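Sallel Stables – monthly check of barn, tack and fields
Filled in by: Krystyna Ostrowski
Month: June

1. Stall doors and latches – OK
The bottom latch on Lis's door was stiff. I put grease and it closes now with one hand.

2. Aisle floor – OK
Swept. Please do not leave the rakes lying with the teeth up.

3. Feed room – OK with comment
Lid of the oats bin does not close fully. Until we have a new one, keep the door of the room locked, also in daytime. Treats are given in the bucket, never from the pocket.
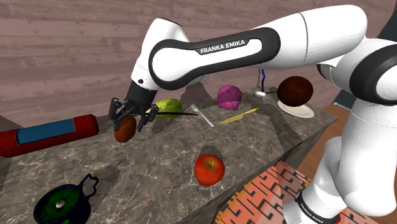 Round brown piece, gripper above the counter.

4. Girths and stirrup leathers – NOT OK
Laster's girth has broken stitching at the buckle. I took it out of use and hung it on the red hook. Two stirrup leathers have small cracks near the holes, to be replaced before the next lesson.

5. Helmets – OK
All chin straps hold. The one that was dropped in the spring is thrown away.

6. Field fence – NOT OK
Walked the whole line, 1085 meters. 53 posts are marked with blue tape because they move when I push. The worst are by the water trough, where the horses scratch themselves.

7. Electric fence – OK
Tester showed current at both ends. Grass is touching the lower wire near the gate – must be cut.
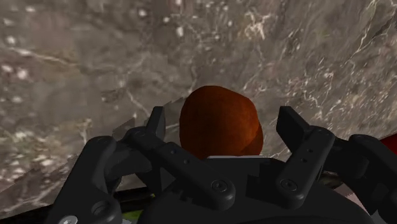 Simão Matos: I don't agree with number 6. Posts by the trough moved the same last year and they held all winter. I would first do the gate side, where Oltusent leans over to reach the grass.

Reply K.O.: Gate side has a second rail and the trough side has not. I will push them again together with you, and we can change the order if needed.

8. First aid box, horses – OK with comment
Bandages almost 75 cm short on one roll. New one ordered.

9. Fire extinguishers – OK
Needle in green on both.

Next check: same list, start with 4 and 6.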